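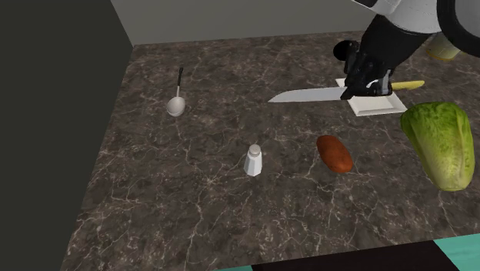
Kariler Teleoperation: Frequently Asked Questions

Applies to the kitchen task set in the Plestthorpe simulator and to the hardware cell at Drulby. Questions on accounts and billing are on a separate page.

General

What is a demonstration?

One complete recording of one task, from the reset pose to the release of the controls, with an operator driving the arm throughout. It contains joint positions, gripper commands, camera streams and the text instruction. A recording that stops before the end of the task is stored as a fragment and is not counted toward a batch.

Which input devices are supported?

Handheld tracked controllers, a 3D mouse, and the Ha leader arm. Keyboard control works in the simulator for checking a scene, but keyboard recordings are rejected at upload. Their motion is made of straight segments at constant speed, and policies trained on them copy it.

Can I guide the arm by hand instead?

Only at Drulby, where the arm has a gravity compensation mode. Hold it at the wrist section, above the gripper. Your hands will be in the camera streams, so hand-guided recordings are kept with joint data only and the video is dropped. For any policy that uses vision, record by remote control.

Do simulated and hardware demonstrations go in the same batch?

No. Make two batches and merge them at training time with the mix setting. The default mix weights each source by its number of demonstrations. If you have 2,000 simulated and 600 hardware recordings, the hardware data will be underweighted for most uses, and the weight should be set by hand.

Kitchen tasks

How are the scenes varied?

Each reset draws new positions for the loose items and a new countertop material from the library. Stone with heavy veining is included on purpose. Thin bright lines on a dark surface are hard on depth estimation, and a policy trained only on plain counters tends to fail there. The arm base does not move between resets.

Which items are left on the counter if the task does not need them?

All of them. In a knife task the spoon, salt shaker, potato and lettuce stay where the reset put them. Do not push them aside to make room. If the arm touches an unrelated item and moves it, discard the recording and reset.

Where should I grip the knife?

On the handle. The gripper model has several articulated fingers, and all of them should close before you lift. Contact between a finger and the blade sets the blade_contact flag, and flagged recordings are removed at review.

What orientation should the blade have during transport?

Flat tools are carried level, cutting edge down, with the tip pointing away from the arm base wherever the layout allows. Keep the blade low over the plate on approach and on departure. Large wrist rotations in midair are valid but make the data harder to learn from.

The gripper hides the object from the camera. Is the recording still usable?

Yes, if the object was visible at the start of the episode. Partial occlusion by the arm is normal in the overhead view, particularly for items toward the back of the counter. Do not take a detour to keep an item in view. The wrist camera stream is recorded in parallel and covers most of these cases.

Does the simulator model cutting?

No. Food items are rigid bodies. A potato can be grasped, placed and pushed, but not sliced. Tasks that mention cutting end when the blade is held over the target in the required pose.

Recording

How do I start and stop?

Hold the clutch to connect your device to the arm, then press record. Recording begins at the first motion after the press, so a pause to settle your hand costs nothing. Press record again to stop. Releasing the clutch during an episode freezes the arm and does not stop the recording.

May I use the clutch to reposition my hand?

Yes, up to 3 times per episode. Frozen intervals are trimmed automatically. Beyond that limit the episode is marked as segmented and needs a manual check.

How fast should I move?

At a speed you can hold for the whole session. The simulator caps tool speed, and commands above the cap are clipped. Clipped samples are stored as executed, so what you commanded and what the arm did will differ. Frequent clipping shows up in the batch report under command error.

What should I do after a mistake?

It depends on the mistake. A missed grasp followed by a second attempt is useful and should be kept. Mark it with the recovery tag. A dropped knife ends the episode. A collision between the arm and the counter also ends it, including in simulation.

How long can an episode be?

The limit is 900 frames after trimming. Longer recordings are split at upload, and only the first part keeps the instruction text. If a task regularly exceeds the limit, define it as two tasks.

How should instructions be worded?

Short imperative sentences naming the object and the goal, for example "pick up the knife" or "put the spoon on the plate". Use the item names from the scene list. Avoid left and right unless the task needs them, and when it does, use the overhead camera's left and right.

Training and playback

How many demonstrations does a task need?

For a single pick-and-place with varied positions, start at 600. Tasks with a tool orientation requirement need more. Train on the first batch, look at where the policy fails, and record the second batch around those layouts.

Replay does not reproduce my demonstration. Why?

The usual cause is a change of physics version between recording and replay. Contact-rich moments, such as the fingers closing on a thin handle, diverge first. Select the recorded version in the replay menu. State replay, as opposed to command replay, always matches, but it does not test the physics.

Can I export the data?

Yes. Export is per batch. Camera streams and joint data are written as separate files with a shared index. Hidden object poses are included for simulated batches and absent for Drulby batches.

The gripper opens by itself during playback.

Check the gripper channel. Controllers with an analog trigger drift when held for a long time, and older calibration profiles treat a small drop as a release command. Recalibrate the trigger and set the release threshold lower. Existing recordings can be repaired with the hold filter in the batch editor.

Known issues

Ha leader arm, firmware from before June: wrist joint reports the wrong sign after a hot reconnect. Power-cycle the arm before recording.

Spoon, thin neck section: fingers can pass through the collision mesh when closed at full force. Grasp on the grip.

Batch report: segmented episodes are counted twice in the total.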